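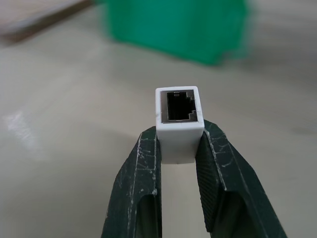 Weißes Verbindungsstück mit metallisch eingefasster Buchse. Foto: Stekamex

Pressemitteilung
Uvmont, 09.09.2022

Gegen die Zwetschgenflut: Stekamex bringt den Einkochtopf Alline in den Handel

Wer einen Zwetschgenbaum besitzt, hat elf Monate im Jahr keine Zwetschgen und danach keine Freunde mehr, die noch welche annehmen. Der Haushaltsgerätehersteller Stekamex aus Uvmont liefert ab sofort den Einkochtopf Alline aus, der wenigstens einen Teil des Problems ins Glas verlagert. Das Gerät fasst 30 Liter und ist damit groß genug für einen mittleren Baum an einem langen Nachmittag. Bei zwei Bäumen empfiehlt der Hersteller einen zweiten Nachmittag.

Alline ist das erste Einkochgerät im Programm von Stekamex. Bislang baute das Unternehmen vor allem Entsafter und Dörrgeräte, und die Kundschaft fragte in ihren Zuschriften mit wachsender Ungeduld, was sie mit dem Rest der Ernte anfangen solle. Dörrobst, so der Tenor, habe man jetzt genug.

Der Topf besteht aus emailliertem Stahl, hat einen Auslaufhahn und einen Einlegerost, der nicht klappert. Auf den letzten Punkt legte die Entwicklungsabteilung großen Wert, weil die Vorserie im Dauertest neben dem Pausenraum stand. Temperatur und Einkochzeit werden über zwei Drehregler eingestellt. Eine App gibt es nicht. Wer beim Einkochen aufs Telefon schauen möchte, kann das weiterhin unabhängig vom Topf tun.

Die Zeitmessung beginnt erst, wenn das Wasserbad die gewählte Temperatur erreicht hat. Das klingt selbstverständlich, ist in vielen Familien aber Gegenstand überlieferter Meinungsverschiedenheiten, bei denen die Großmutter traditionell gewinnt. Stekamex mischt sich hier ungern ein und hat es trotzdem getan.

Zum Gerät gehört ein Rezeptheft mit Grundrezepten für Zwetschgen, Birnen, Quitten, Apfelmus und Rote Bete. Zur Zucchini enthält das Heft eine halbe Seite und den Rat, im nächsten Frühjahr weniger Pflanzen zu setzen.

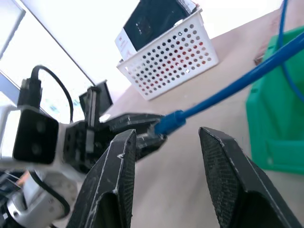

Erprobt wurde der Topf in der vergangenen Saison gemeinsam mit dem Obsthof Lazaridis, der oberhalb von Uvmont Steinobst anbaut und zum Einkochen ein sehr ernstes Verhältnis pflegt. Der Hof füllte für den Versuch 900 Gläser und führte über jedes einzelne Buch. Beanstandet wurden drei Dinge: der Hahn saß zu tief für eine normale Schüssel, die Beschriftung des Zeitreglers war für Menschen ohne Lesebrille reine Dekoration, und der Deckelgriff wurde heiß. Alle drei Punkte sind in der Serie geändert. Ein vierter Einwand, der Topf sei im Keller schlecht zu verstauen, wurde zur Kenntnis genommen. Er ist eben groß.

Die erste Auflage umfasst 4000 Stück. Sie kommt bewusst im September, also zu einem Zeitpunkt, an dem die Kirschen längst gegessen sind und die Marillen ebenfalls. Stekamex hätte das Gerät gern im Juni vorgestellt. Der Lieferant der Auslaufhähne sah das anders. Für Zwetschgen, Quitten und späte Birnen reicht es noch, und im Dezember lässt sich in Alline auch Glühwein erwärmen, was nach den Erfahrungen der Belegschaft ohne Umbau gelingt. Die Reinigung danach wird empfohlen, vor allem mit Blick auf das Apfelmus.

Ersatzteile wie Hahn, Dichtung und Rost sind einzeln erhältlich und sollen es auch bleiben. Der Hahn lässt sich von Hand abschrauben. Die Gebrauchsanweisung ist zwölf Seiten lang, davon zwei Seiten Sicherheitshinweise und eine Seite zu der Frage, warum Gläser nicht randvoll gefüllt werden dürfen. Man möge sie bitte lesen. Der Kundendienst kennt die Fotos der Küchen, in denen sie nicht gelesen wurde.

Alline ist in Cremeweiß und Dunkelblau im Fachhandel sowie direkt ab Werk erhältlich. Die Artikelnummer lautet für beide Farben 1589, die gewünschte Farbe ist bei der Bestellung anzugeben. Ohne Angabe wird Cremeweiß geliefert.

Über Stekamex
Stekamex entwickelt und fertigt in Uvmont Geräte zur Verarbeitung von Obst und Gemüse für Privathaushalte. Zum Sortiment gehören Entsafter, Dörrgeräte und nun auch ein Einkochtopf.

Pressekontakt
Stekamex, Pressestelle, Uvmont
Testgeräte für Redaktionen auf Anfrage. Volle Gläser dürfen der Rücksendung beiliegen, Zwetschgen bitte ausgenommen.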